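# Which chores can you hand to a machine yet?

Feb 1, 2023

We get asked this a lot on the tips page, so it now has a page of its own. It covers the jobs most readers write in about: washing, beds, floors, dishes, and a little from the workshop. Where a machine can't do the job, there's a tip for doing it by hand.

## Folding T-shirts

Not yet, for most homes. A shirt is one of the hardest things to give a machine because it has no fixed shape. A plate is the same plate however you put it down. A shirt changes every time you touch it, and a sleeve that was on top a moment ago is now underneath.

The folding cabinets that were talked about a few years back wanted each shirt clipped in by hand, one at a time. By then you could have folded it. The newer approach is to have a person do the folding with grippers instead of fingers, and use that as teaching material. It's slower than bare hands, and it shows you how much the fingertips normally do. With a jaw you get one pinch on each side, so the cloth has to be kept taut between the two or the fold wanders.

The same method is worth copying at home:

- Lay the shirt on a big flat surface. A made bed is better than a small table.
- Smooth the sleeves first. A bunched sleeve spoils every fold after it.
- Take hold of the hem at two points, well apart, and pull lightly before you lift.
- Put the fold down in one go and don't pat it until both sides are down.

I timed myself with a pair of kitchen tongs in each hand. One shirt took 167 seconds. With my hands it takes 10.

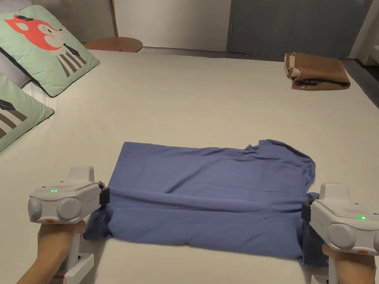

## Making the bed

Partly. Pulling a sheet straight is a simple movement, but a bed is wide and most robot arms are short. Something has to walk or roll round to the other side, and in a normal bedroom there isn't the space.

Pillows are easier than sheets as long as they are already in their cases. They are soft, they don't break, and it doesn't much matter if they land a little crooked. Getting a pillow into a case is another matter. You need one hand to hold the opening and another to push, and both have to feel what the cloth is doing.

A tip for anyone who finds pillowcases a struggle: turn the case inside out, put your hands in to the far corners, take hold of the pillow's corners through the cloth and shake the case down over it. It works for duvets too, though you'll want longer arms.

## Floors

Yes, with some tidying first. Robot vacuums are good on hard floors and low carpet. Pick up cables, socks and anything with a fringe. Empty the bin before it's full and cut the hair off the brush with small scissors. I do mine every 2 weeks.

## Dishes

The dishwasher is still the best household robot there is, and we forget to count it. Loading it is the part that's left. Cups and plates of one size can be managed by a machine on a good day. Mixed cutlery and greasy pans can't.

## In the workshop

Sorting is further on than folding. Kalogeropoulos, the joinery where I used to work, has an arm that moves cut parts from the saw to a rack. It's fine while the parts are all one length. Offcuts still go in the bin by hand, and so do the dust sheets – cloth again.

If you want to make a job easier for a machine later on, or for yourself now, keep things in the same place and the same way up. Put screws in shallow trays. Hang tools with the handles facing out.

## What a gripper is good at

Two long fingers that meet at the tips will pick up a corner of cloth very neatly. They can slide under a hem where a thumb would push it away. Once closed they don't tire, so they are good for holding one end still. What they can't easily tell is whether they've caught one layer or two, and that is most of the trouble with laundry.
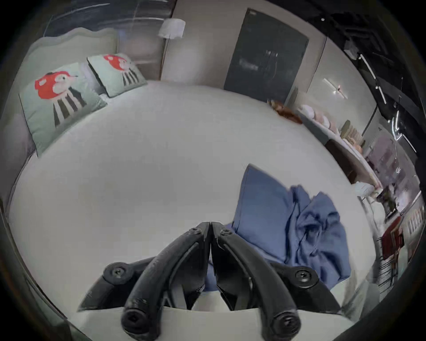 Marina Vlachopoulos writes that she would settle for a machine that paired socks and left the rest to her. She has 19 odd ones in a drawer, saved since October, and would pay good money to have them matched. Her own tip is to pin each pair together at the toe before washing.

I'd do the same with small children's socks, or use a mesh bag. As for a sock machine, I haven't found one I could recommend. Notes on any you've tried at home are welcome, with how long a full load took.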